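Chapter 7
Casting the Known Face: Celebrities in Competition Television
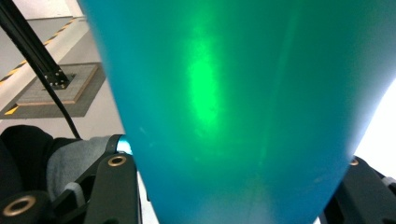 Craig Matheson told a room of trainee producers that he never once cast a famous person for a reality show. He cast people who used to be on the radio a lot, he said, and the audience did the rest of the work. Asked whether that was unkind, he answered that most of them had said it to him first, usually before the contract came out.

His remark is a good place to begin, because it separates two things that students often run together. One is fame, meaning how many people know a name today. The other is recognition, meaning how many people will stop on a channel when they hear it. Competition shows with celebrity casts are built on the second. A singer whose last hit is 20 years old may be worth more to a network than a newer act with a current single, if the viewers at home in that time slot grew up with the older one.

Chapter 6 followed the ordinary contestant from open call to first broadcast. This chapter follows the known contestant over the same ground. The steps have the same names, but they come in a different order and involve different people.

7.1 How a name reaches the list

Casting for a celebrity season starts with a long list. For the second season of Stostby, a cooking and survival contest that will serve as our main case, the long list held 121 names. Some came from the network and some from the production company, Allinance. The largest share came from talent agents, who had been told a season was planned and sent in clients without being asked for anyone in particular.

The list was then cut to 77 by removing anyone with a tour, a film shoot or a court date during the taping period. Scheduling does more to shape a celebrity cast than taste does. Musicians are hard to book in summer and easier in late winter, and actors in a running series can rarely give up more than a few days in a row. Retired athletes and comedians between tours are the easiest to get, and this is one reason they turn up so often.

What remained was sorted by type. Producers do not like to use the word in public, but the working papers for most shows use it freely. A typical sheet has a column for the rock singer, one for the former child actor, one for the athlete, one for the television host and one for the person known mainly from another reality show. Each column needs a first choice and at least two backups.

7.2 The announcement

An ordinary contestant is introduced to viewers in the first episode. A celebrity is introduced weeks or months earlier, in the press. The first name to be made public carries extra weight, as it tells readers what sort of season to expect and tells other agents whether their clients would be in suitable company.

First names are often leaked before they are announced. The network may know about the leak, or the agent may be the source, or a crew member may have talked. In the case of Stostby, a music site called Mandagi ran the name of the first contestant on 3/9/24, when four places in the cast were still open. The network declined to comment. Agents for two people who had already said no called back before the end of March.

Section 7.5 looks at this kind of reporting in more detail, including the phrases writers use when a deal has not been confirmed - "in talks," "said to be joining," "expected to appear" - and how much each one commits the writer to.

7.3 What the contract covers

Celebrity contestants are paid to appear, win or lose. The fee is normally split, with one part due on signing and the rest spread over the episodes. A contestant who is sent home early may still be required to attend the final and to give interviews, and the fee for that work is part of the total.

Many shows add a charity prize, which is separate from the fee. On Brelldale, a singing contest with the same producers, roughly 70 percent of the contract dealt with matters other than money: billing order, use of the performer's songs, travel for family members, and the right to see footage before broadcast. The last of these is asked for in nearly every negotiation and seldom granted.

Terms to know

Long list: the first full set of names considered for a cast.
Recognition: the share of a target audience that can identify a name.
Backup: a person held in reserve for a given type.
Billing order: the order in which names appear in titles and publicity.

Before you read on

Choose a competition show that has had at least one celebrity season. Write down the cast and mark what each person was best known for before the show. Keep the list, as you will need it again for the exercise at the end of 7.4.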